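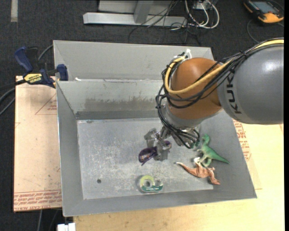
料箱上方的机械臂,箱底有紫色的东西、绿恐龙和胶带座。

二月里去了一趟 Hekham 的开放日,拖到现在才把笔记整理出来。之前有读者留言问抓取那一块值不值得看,我就多写一点这部分,其他展区略过。

先说交通和入场。Hekham 在园区最里面,导航会把人带到货运门,要再绕半圈才到正门。门口登记,领一张贴纸,上面写着参观批次。我是上午十点那一批。包可以带进去,水不行,喝完再进。鞋子没有要求,不过地上走线多,穿平底的方便。

整个开放日分三块:Tranus 的移动底盘,Raptis 的仿真和调度软件,还有 Hekham 自己的抓取实验室。底盘那边排队最长,小朋友多,因为可以跟着车走。我看了十分钟就走了,内容和前年展会上的差别不大,导航地图换了新界面,转弯比以前顺一些。软件那边是投影加讲解,坐着听,适合歇脚。

抓取实验室在二楼,房间不大,铺深灰色地毯,一进去先看到一只灰色的金属料箱,机械臂从一侧伸进去。臂是橙色关节配灰色臂身的工业臂,做这行的一眼就认得出牌子。和宣传片里那种线缆全部藏好的样子不一样,粗的黄色电缆直接沿着臂身绕过关节,旁边还跟着一把细黑线,在手腕附近绕成几个松松的圈。料箱边上用一只蓝色的 IRWIN 夹具夹着。我比较喜欢看这种状态的设备,能看出哪些地方是经常要动的。

箱底全是划痕,后壁上也有一大块脏印子。用来抓的东西很杂,我看的那一轮里有一只绿色的玩具恐龙,侧躺在箱子右边,下面挨着一只橙褐色的翼龙模样的玩具,还有一个透明带绿色的胶带座。夹爪那里是一件深紫色、表面发亮的东西,被一根夹指挡住一部分,我站的位置看不出是什么。

演示的流程是这样:工作人员把东西倒进料箱,系统拍一次,算出几个候选抓取点,选分数最高的去试。夹住了就提起来,移到旁边放下;没夹住就退回去重新拍。旁边有一块屏幕显示候选点,排名靠前的用粗线画。讲解说物体库里现在有 400 件,大多是从玩具店和文具店买的,挑的标准是形状要怪,表面要有反光的,也要有软的。每件东西进库之前不建模型,直接扔进箱子里试。

我那一批看了两轮。第一轮抓得比较顺,方正一点的文具基本一次就起来。第二轮里带翅膀和尾巴的玩具互相勾着,夹爪下去之后连着带起来两个,到半空掉了一个,回到箱里又换了方向。工作人员没有重置,让它接着做。最后剩下一个薄薄的东西贴着箱壁,试了几次都没夹起来,算这一轮结束。

墙上贴了一张当天的记录表,我们进去的时候写到第 53 轮。按讲解的说法,平时不开放的日子能跑得更多,开放日要留时间给人提问。

提问环节有十五分钟。记几个我觉得有用的:

有人问为什么不用吸盘。回答是另一间房里有吸盘的版本,Fonness 供的,对平面的盒子效果好,碰到玩具这种曲面和有缝的就漏气。两种末端他们都在做,今天只开了夹爪这一间。

有人问反光的金属箱子会不会影响识别。回答是会,箱壁靠近角落的地方深度数据经常缺一块。他们试过在箱底铺垫子,识别好一些,但是垫子会被夹爪带起来,后来就撤了,现在用的还是光的金属底。

有人问夹坏东西怎么办。回答是夹坏就换,玩具坏得少,纸盒坏得多。夹持力在软件里有上限,可以按物体单独调,不过他们平时不调,统一用一个值。

我问的是线缆。手腕转多了线会不会缠。回答是会,所以程序里限制了手腕的旋转范围,有些抓取角度因此用不上。这个回答我觉得挺实在,我们厂里那台也是同样的问题,外挂的传感器线一多,理论上的工作范围就要打折扣,做方案的时候要把这部分先扣掉。

下楼以后又去 Raptis 那边坐了一会儿。他们演示的是把抓取数据导进仿真里回放,拿真实的失败案例去改参数。界面做得不错,缺点是导入慢,现场放的一份数据有 2,000 次抓取,进度条走到 73% 就没再动,讲解的人换了一份小的继续讲。试用版可以申请,要填单位名称,我填了,还没收到回复。

几点给打算下次去的人:

早上的批次人少,下午那两批据说站不下,二楼房间能站人的地方只有门口一侧。

想看清料箱里面,站左手边,右边会被机械臂挡住。

拍照可以,闪光灯要关掉,进门的时候会提醒一次。

食堂不对外,园区门口有一家面馆,中午要等位。

总的来说,如果平时不接触杂乱抓取,二楼这一间值得专门去看;如果已经在用类似的系统,主要的收获在提问环节,建议把问题提前写好。我下次想看吸盘那间房,问过了,要单独预约,邮件写到登记处就行。

回来以后我把自己那台的旋转范围也重新查了一遍,改了两处限位,这个另外写一篇。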